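Granero 70 Stacking Bin
Sold by Stovton Storage Supply

Product details

The Granero 70 is an open-top storage bin for stockrooms, workshops and packing benches. It holds 70 liters and carries a rated load of 100 pounds when the weight is spread evenly over the floor. The rim is rolled outward on all four sides and serves as the hand grip. Empty bins nest. Filled bins stack only with the Pravell lid fitted, up to seven high on a level surface.

Stock at the Palma warehouse on 17/03/2018: 2,034 units. The next production run is planned for August. Orders for full pallets ship direct from Palma and are not combined with smaller items. 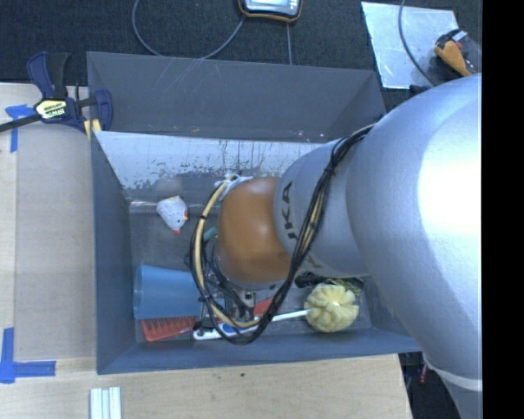
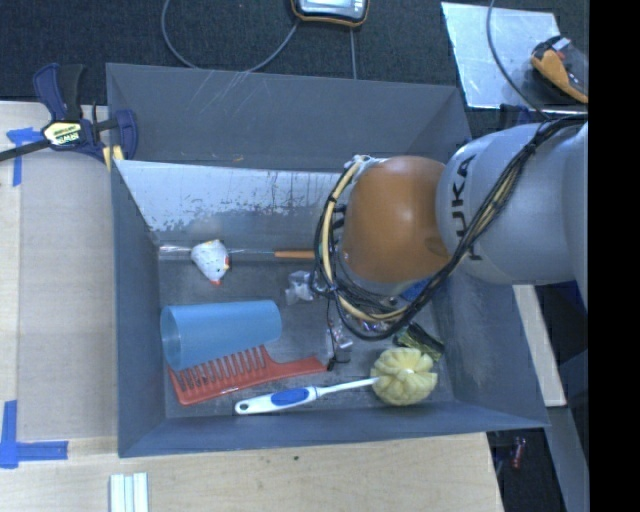

Can the Granero 70 be stored outdoors?

Short periods under a roof are acceptable. Long exposure to sun makes the rim brittle, and bins left in the open collect water — there are no drain holes in the standard version. A drained version is available to order.

Care

Wash with warm water and mild soap. Do not use solvents or wire brushes. Surface scratches do not affect the load rating; cracks at the rim or corners do, and a cracked bin should be taken out of service.

Ordering

Lids, label holders and dividers are sold separately. Label holders clip to the short side only. For pallet quantities contact Aiman Ong, trade desk. For load questions and drawings contact Wahyudi Pelupessy, technical office.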